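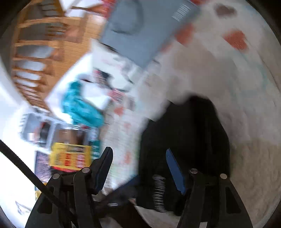
I went along to the Dendine open day in July mostly to get my hands on the Noro, their hand-held gripper, and I came home with sore thumbs and plenty of opinions!

They run the demo as a home visit kind of thing, so you get lived-in rooms and regular laundry. You squeeze the handle, the jaws close on a shirt or whatever you've been given, and the recordings later go toward teaching a robot arm the same job. Guido Zanetti showed me the grip (lighter than you think, he kept saying) and then let me loose for 10 minutes.

First the good stuff. The blue pads are great. Thin cloth stayed put when I lifted it, and I only dropped one sleeve. The linkage moves smoothly too, with no gritty feel when you open it wide. What I didn't love was the weight – it all sits out front, and after 6 shirts my wrist was complaining. The cable also kept finding my elbow.

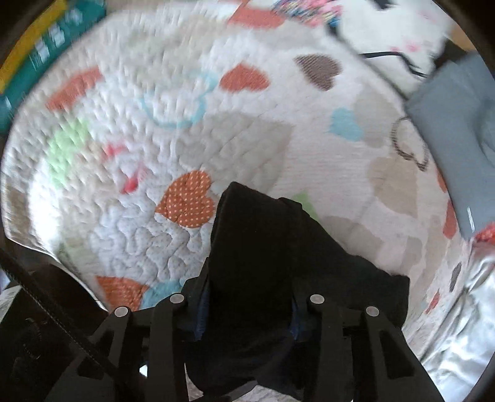 Cinzia Marino disagreed with me about the weight and said the older Iller was far worse, so bad that she used to prop her arm on a pillow between takes. She'd buy the Noro tomorrow if the cable came out of the side.

Folding is where it gets fun, and slow. Picking up a corner is easy, but getting it to land flat takes practice, and two people working with one each need to agree on who goes first (we did not). By my last turn I could do a passable half fold.

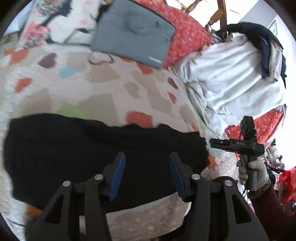 Jaws open over a black garment on the bed, with a second device in a gloved hand at right.

The price they quoted me was $1452, cable included, case extra. Too much for me just to play with, but I'd happily borrow one for a weekend. I'm giving it four stars out of 5, and I'll be back for the next open day if they bring a lighter handle.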